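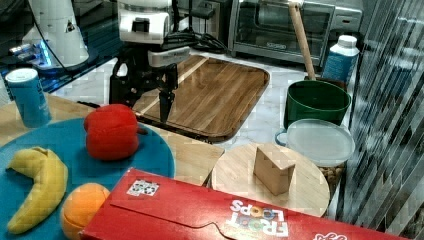 Chartering a coach for a group works a little differently from buying tickets on a scheduled line. You pay for the vehicle and the driver, and the price stays the same whether the seats are full or half empty. The steps below use a day trip from Ustow to Breten and back, but they apply to most one-day hires.

## Before you ask for a quote

Write down these details first. A charter company can't give you a firm price without them.

- Number of passengers, including children
- Pickup address and the time you want to leave
- Every stop, in order, with how long you plan to stay
- Luggage, strollers, or folding wheelchairs
- The time you need to be back

Give street addresses for the stops. "Breten waterfront" could mean either of two parking areas, and only the north one takes full-size coaches.

## Request and compare quotes

1. Send the same message to at least 3 companies. Email is better than the phone here, as you will want the answers in writing.
2. Ask whether tolls, parking, fuel, and the driver's meals are included. Triantafyllou Coaches lists them on separate lines. Estent Charter puts them into one total.
3. Check the mileage allowance. Our Ustow to Breten loop comes to 291 miles with the detour to the gardens, and a quote based on the direct route will be too low.
4. Ask for the company's operating license number and proof of insurance. Look up the license before you pay anything.
5. Find out the overtime rate and when it starts. Some companies bill by the half hour, others by the full hour.

For trips in June, send your requests over 8 weeks ahead. School groups book most of the larger coaches that month.
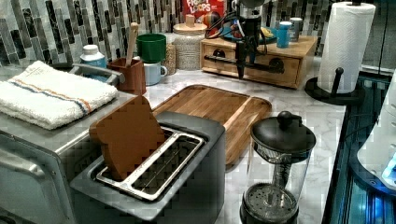 ## Pay the deposit

Read the cancellation terms before you sign. Look for the last date you can cancel with a full refund, and the last date you can change the passenger count. If the company reserves the right to swap vehicles, ask for the minimum seat count to be written into the contract.

Keep the signed copy and the deposit receipt together. The balance is usually due before the day of travel.

## The day before

Call the dispatch office and confirm the pickup time and address. Ask for the driver's cell number and give them yours.

Send passengers a short message with:

- the meeting point
- a boarding time 15 minutes before departure
- your phone number
- whether the coach has a restroom

Print 2 copies of the passenger list. Give one to the driver and keep the other for the head count after each stop.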